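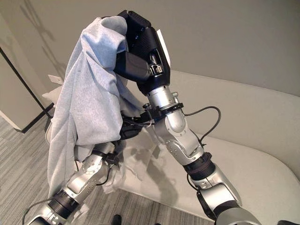
Archana Kandpal schreibt, ihre Frottiertücher und Sweatshirts kämen seit Monaten brettartig von der Leine, obwohl sie die Weichspülerdosierung verdoppelt habe. Nisha Tomar berichtet von dem gegenteiligen Problem: weiche Ware, aber ausgeleierte Schultern.

Beide Fehler entstehen meist zwischen Trommel und Leine.

Dosierung
Weichspüler legt einen Film auf die Faser. Bei Frottier und angerauter Maschenware setzt dieser Film die Saugfähigkeit herab, eine höhere Menge verstärkt den Effekt. Empfohlen wird, für diese Textilien ganz darauf zu verzichten und das Waschmittel nach Wasserhärte zu dosieren. Steifigkeit durch Kalk- und Waschmittelreste lässt sich mit einem zusätzlichen Spülgang vermindern.

Beladung
Die Trommel bei Frottier höchstens zu drei Vierteln füllen. Über der Wäsche muss eine Handbreit frei bleiben, sonst wird nicht ausreichend gespült. Fleece getrennt von Frottier waschen, da Baumwollflusen im Flor haften.

Schleudern
Frottier verträgt hohe Drehzahlen. Für Strick und Fleece genügen 400 Umdrehungen pro Minute, sofern das Pflegeetikett nichts anderes angibt. Fleece nimmt ohnehin wenig Wasser in die Faser auf.

Ausschlagen
Direkt nach Programmende entnehmen. Frottier an einer Schmalseite mit beiden Händen fassen und kräftig ausschlagen, danach um 180 Grad drehen und von der anderen Seite wiederholen. Die Schlingen richten sich dabei auf. Nach dem Trocknen noch einmal ausschlagen.

Maschenware wird nicht ausgeschlagen. Nasser Strick längt sich unter dem Eigengewicht, besonders wenn er an einem einzigen Punkt gehalten wird. Das Teil von unten mit beiden Händen stützen, auf eine Fläche legen, Nähte und Bündchen in Form ziehen.

Aufhängen
Handtücher mit einem Überschlag von einer Handbreit über die Leine legen und klammern. Sweatshirts am Saum klammern, jeweils an der Seitennaht, Ärmel frei nach unten. Schwere Strickteile liegend trocknen und nach der Hälfte der Zeit wenden. Der Abstand zur Wand sollte mindestens 30 cm betragen, zwischen den Teilen eine Handbreit. In Innenräumen während des Trocknens mehrmals stoßlüften.

Zusammenlegen
Erst falten, wenn auch Bündchen, Kapuze und Doppelnähte trocken sind; diese Stellen mit dem Handrücken prüfen. Große Tücher zuerst längs dritteln, dann quer halbieren. Die offenen Kanten liegen im Schrank hinten. Sweatshirts mit der Vorderseite nach unten auflegen, Ärmel parallel zur Seitennaht einschlagen, vom Saum her zweimal falten.

Ausgefranste Kanten
Gezogene Schlingen bündig abschneiden, nicht herausziehen. Offene Säume vor der nächsten Wäsche mit Zickzackstich sichern. Ist die Kante auf ganzer Länge aufgelöst, bis in das feste Gewebe zurückschneiden und neu einfassen. Dünn gescheuerte Stücke eignen sich noch als Putztuch.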